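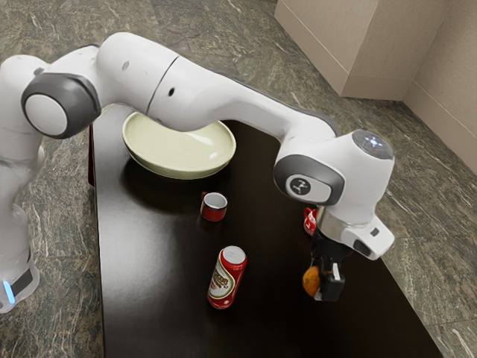
30 Apr 2018
Posted by the Hatuson Road Diarist

Print this entry | E-mail this entry

Up before six again and straight out in my slippers to look at the sourdough of the garden world, my compost heap. It was steaming! I stuck the long thermometer in and then stood there with my coffee like a proud parent. But that isn't what I want to write down tonight. What I want to write down is that the rhubarb is finally, properly up, and I have made the first pie of the year.

I moved the crowns two springs ago when we put in the new path, and last year I was good and didn't pull a single stalk. All summer I walked past those big floppy leaves and kept my hands in my pockets. This morning I counted it as paid for. I twisted the stalks off low down the way my grandmother did, with that lovely wet squeak, and carried them in under my arm with the leaves still on so I could feel like somebody in a seed catalog.

The pie went like this, and I'm putting it down so I can find it next year instead of turning out every drawer. Eight stalks, the fat ones peeled a little and the thin ones left alone. Cut small, tossed with 200 grams of sugar and a good pinch of salt, then left in the colander over a bowl while I made the crust. So much juice came out! Last year (store rhubarb, sorry to say) I skipped that step and we had soup in a crust. I boiled the juice down with a strip of orange peel until it went sticky and poured it back over everything. The crust was half butter and half lard, rolled out cold. I have gone back and forth on lard for years and I think I'm home now.

While it baked I drove the old Saab over to Pokance for the plant swap. The heater is stuck on again, so I had all four windows down and a tray of tomato seedlings belted into the passenger seat, and I sang the whole way. (Yes, the oven was on. Yes, there was a grown-up in the house, with strict orders to take the pie out when it bubbled in the middle. The orders were followed, though I would have given it a touch longer.)

The swap was wonderful. It was in the grange hall this time on account of the wind, and people had set things out along the walls in whatever they had, milk cartons and roasting pans and one very fine soup tureen full of sempervivums. I took 22 tomato seedlings and came home with none, which felt like winning something. In trade I got two gooseberry bushes, a clump of the dark purple iris I've wanted since forever, a paper sack of walking onions, and a lemon verbena that will have to live on the kitchen windowsill until I trust the nights. I rubbed a leaf every time I stopped for a light and the car still smells of it.

There was a long talk at the seed table over whether to start beans indoors. I say no, they sulk. A woman with a beautiful straw hat said yes and had the seedlings to prove it, big glossy things, and she gave me a pot of them so I could see for myself. So now I'm running a bean trial! Hers on the left side of the trellis, mine sown straight in the ground on the right once the soil warms up. I've written it on the calendar for August, to look back and see who was right.

Got home, planted the gooseberries before I even took my coat off. The soil by the back fence is so much better than it was. It used to be all gray clay you could have thrown pots with, and today the spade just went in, and there were worms in every turn of it. I put a bucket of compost in each hole and watered them well and said a few encouraging words.

Then pie, warm, too soon, with cream running everywhere. Sharp and pink and a little bit orangey at the back. The bottom crust was crisp right to the center. I had a second slice standing up at the counter and I'll have the third for breakfast.

To do tomorrow: find a spot for the iris that gets sun past noon. Wash the colander. Call the Plarnent nursery and ask if they have any more of the bamboo stakes. Bring the verbena in if it drops below forty, and check the forecast before bed - I forgot last night and got lucky.

Recent entries
The great seed drawer clean-out
Peas in, fingers crossed
Why I gave up on the cold frame (and then didn't)
Marmalade, batch two
Mud, mud, mud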